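How Does a Nerve Cell Send a Message?

A nerve cell has a long, thin part called an axon. A signal moves along it as a tiny electric pulse.

Some axons have a fatty coat called myelin. The coat has small gaps, and the pulse is renewed at each gap -- so it moves faster.

At the end of the axon is a space called a synapse. Chemicals cross it and carry the message to the next cell.

Written by Jolene Hoani
Updated 2026-07-05
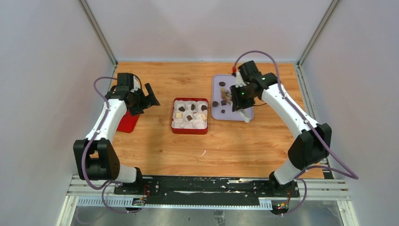

Reading time: 2 minutes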